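Courses > Materials and Design > Student Reports > Acrylic Offcuts

Search reports
Enter keyword

Reusing Acrylic Offcuts in the Dimgate Workshop

1. Background

The Dimgate workshop cuts a lot of acrylic sheet for signs, model parts and display stands. Most of what is left after a job goes into a bin by the laser cutter, and the bin is emptied when it is full. Our group wanted to find out how much of that material could be used again, and whether a simple sorting method would be enough to get people to use it.

We worked on this from November to the end of the term. Limar, the sign shop that shares the building, let us collect their offcuts as well, so we had two sources to compare.

2. Method

We collected 806 pieces in total. Anything with a side shorter than 50 mm went into a separate box and was not measured further. The rest were wiped down, checked for cracks and sorted by thickness first, then by color. Sorting by color first was quicker, but thickness turned out to be what people asked for when they came looking for a piece.

Protective film was left on where it was still there. Pieces without film were stored upright so that the faces would not rub together. Our first storage box was a plain crate, and the pieces scratched each other every time someone dug through it. After that we changed to slotted racks.

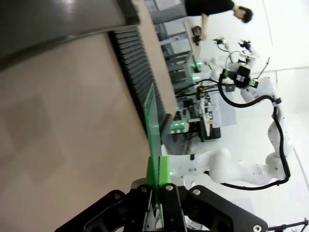

Figure 1. Translucent green plate held upright near a slotted rack.

The racks took up more shelf space than the crate. Thin sheet also leans in a wide slot, so we kept the thinnest stock at one end with a foam strip behind it.

3. Results

About 200 of the pieces were taken and used by other students before the end of the term. Clear sheet went first, then white. Fluorescent and tinted pieces were taken mostly for small parts such as tags and edge-lit letters, where the color shows best along a cut edge.

The Limar offcuts were larger on average but had more adhesive left on them. Cleaning one took up to 15 minutes, and we stopped doing it for anything under the size of a postcard.

We also tried bonding small scraps into blocks with Cilico cement. The joints held in hand tests – we did not have time to test them under load – but bubbles were visible in most of them.

4. Problems

Labels were the weak point. We used the Aryee label sheets from the stockroom and they peeled off the rack within a few weeks. Pieces were then put back in the wrong slots, and one of us had to re-sort them with calipers. Writing the thickness on the rack with paint marker worked better.

5. Next steps

The racks are staying next to the laser cutter. The box of small pieces has not been sorted yet, and the next group could start there.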